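Shabnam Memon runs demonstration collection at Holia, where operators teach a two-finger arm to handle loose food. Her group works mostly by remote control: the operator moves a leader arm, the follower copies it, and a wrist camera records along with the joint positions.

"People assume the hard part is the grasp," Memon said. "With rice the hard part is deciding what counts as done." The rice task, called Eluseck internally, has 3,500 recorded episodes from 17 operators. Of the first 700, her team discarded 229, mostly for long pauses.

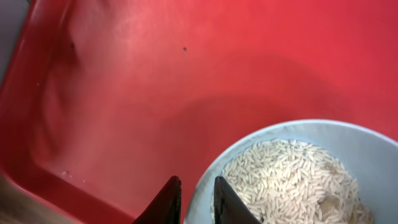 A pause is harmless to a person, she said, but a policy trained on it learns to stop. Operators now rehearse each motion twice before recording. "If you have to think, think before you press the pedal."

Rice goes in a bowl, and the bowl sits in a plastic tub. Stray grains stay where they land until the end of a session. Memon wants them in the data. "A clean floor every time teaches the model that floors are clean."

She has also tried guiding the arm directly by hand. The force readings were better, but the operator's sleeves kept getting into the side camera's view. For Darnska, the next task, she plans to use both methods and compare them at equal episode counts. Recording starts in October.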